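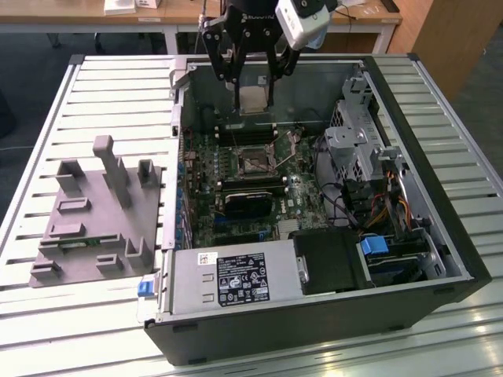
Trevberg Library Extends Computer Refurbishment Program

The Trevberg Public Library will continue its desktop refurbishment program through the coming school year, following approval of the renewal by the library board in August. The program accepts retired desktop computers from local offices and households, restores those that are worth repairing, and places them with residents who do not have a computer at home.

During the past year, 155 desktops were donated. Most came from two employers, Galleck Insurance and the Kedville school district, both of which were replacing older office equipment. A further 40 machines are expected from Galleck before winter.

Each tower is opened and inspected before any decision is made about its future. The side panel comes off, the interior is cleared of dust, and the processor, memory, drive and power supply are checked in turn. Parts from towers that cannot be restored are sorted and kept for later repairs. Hard drives are erased before reuse, and donors may ask for written confirmation that this has been done.

Jolanta Kołodziej, who oversees the program, reports that processors and memory are the parts most often exchanged. "A good many office desktops arrive with a sound board and too little memory," she said. "Those are the ones we can return to use fairly quickly."

Processors require particular care. Staff are trained to raise the retention lever fully before removing or seating the chip, to hold the chip by its edges, and to apply fresh thermal compound before the cooler goes back on. Drives are simpler to handle, as many office models hold them in plastic carriers that release without tools.

The library is able to accept desktop towers, memory and power cables. Monitors, printers and laptops cannot be taken at present – these should go to the county recycling center on Czerwiński Road. Donors are asked to limit deliveries to 5 towers at a time and to remove any discs from the drives beforehand.

Residents who wish to apply for a computer may obtain a form at the reference desk. Applications are reviewed by Greer Dunbar, and a reply is normally sent within 3 weeks. Questions about larger donations from businesses should be directed to Jasper Geerts in the administration office.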